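Planning and Budgeting for a Tabletop Robot Arm
A step-by-step guide for departments submitting an equipment request

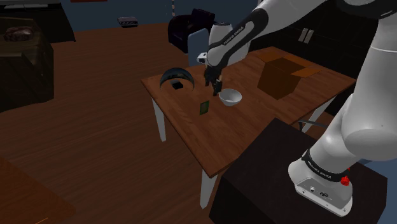
A request for a robot arm should begin with the work the arm is expected to do, and the price of the arm should come later. Departments that start from a catalog page often find that the approved amount covers the arm and very little else. The arm needs something to stand on, a tool at the end of it, a work surface within reach, and objects to handle. In the simulated workcell shown with this guide, the arm is bolted to a pedestal of its own beside the table, so the pedestal is a separate line in the budget and the table can be ordinary furniture. The bowl and the open cardboard box on the tabletop would be entered under work items, a category that many first requests leave out.

This guide applies to single-arm installations at the Plarville and Pimidgate sites. Larger installations follow the capital project procedure and require a separate form.

Step 1. Write the task statement

Describe the task in one paragraph that a person outside the department could follow. State what will be picked up, where it will be set down, how heavy the heaviest item is, and how often the cycle must repeat. Avoid general phrases such as "flexible handling." A reviewer cannot match a general phrase to a price.

If the task is not yet settled, say so, and list the tasks under consideration in order of priority. The request will be assessed against the first task on the list.

Step 2. Model the layout before asking for quotes

Prepare a simulated layout of the workcell. A simple one is sufficient. It should include the arm at its true size, the mount, the table, the items to be handled, and any furniture that will remain in the room. Cabinets and chairs should be drawn where they stand today.

Use the layout to answer the following questions in writing:

Can the gripper reach every position named in the task statement?
Does the elbow clear shelving, cabinets and walls throughout the movement?
Can a person reach the stop control without leaning across the table?
Is there room to open cabinet doors while the arm is parked?
Where will the cables run, and will anyone have to step over them?

Save the layout file with the request. Suppliers may be given a copy, and most will return a more accurate quote if they have one.

Step 3. Choose the mount

Three arrangements are accepted: a pedestal fixed to the floor, a mounting plate on a reinforced table, and a wheeled base with locking feet. A pedestal keeps the movement of the arm separate from the work surface and allows the table to be replaced at low cost. It also fixes the location, and the cost of moving it later should be discussed with Facilities before the order is placed. A table mount takes up less floor space but requires a table rated for the load. A wheeled base suits shared rooms, although the position of the arm must be checked each time it is moved.

Obtain written confirmation of the floor rating for any mount. At Pimidgate, the rooms on the upper level have a lower rating than the ground floor, and requests for those rooms are returned if the confirmation is missing.

Step 4. List every cost

Enter each item on its own line. The form has 69 lines, and unused lines may be left blank. Do not combine items under a heading such as "accessories." At a minimum, the list should cover:

Arm and controller
Gripper, spare fingers and fingertip pads
Mount and fixings
Table or other work surface
Cables, connectors and cable protection
Stop control and any guarding
Computer and software licenses
Work items, including replacements
Delivery, unpacking and installation
Operator training
Annual inspection and service

Items under $1,000 may be entered from a published price. Items of $1,000 or more require a written quote. Where a gripper is sold with the arm, ask the supplier to show its price separately. This makes it possible to compare offers that include different grippers.

Work items deserve particular attention. Boxes lose their shape, dishes chip, and small parts go missing. In its first year, the Lavitz sorting project spent nearly $2,000 on replacement items and had budgeted nothing for them. The shortfall was met from the training line, and two operators waited until the next budget period for their course.

Step 5. Separate one-time and recurring costs

Mark each line as one-time or recurring. Software licenses, inspection and service are recurring. Training is recurring where staff rotate. Recurring costs must be shown for the full planned life of the equipment, and the department must name the account that will carry them after the first year.

Step 6. Plan the delivery period

Allow time for the room to be ready before the equipment arrives. The table, power outlets and network connection should be in place first. Crates should not be stored in corridors. If the room will not be ready, ask the supplier to hold the shipment and confirm in writing whether a storage fee applies.

The warranty on some equipment begins on the delivery date. An arm that remains in its crate for 6 months may lose that much of its coverage. Ask each supplier which date is used and record the answer beside the quote.

Step 7. Submit the request

Attach the task statement, the layout file, the floor rating confirmation, the cost list and all quotes. Send the complete package to the equipment planning office at Plarville. Incomplete packages are returned without review.

Changes made after approval must be submitted on the amendment form. A change of gripper or mount always requires an amendment, even when the total cost stays the same, and an updated layout must be attached to it.

Prepared by M. Dambrauskienė, Equipment Planning
Last revised 7/9/24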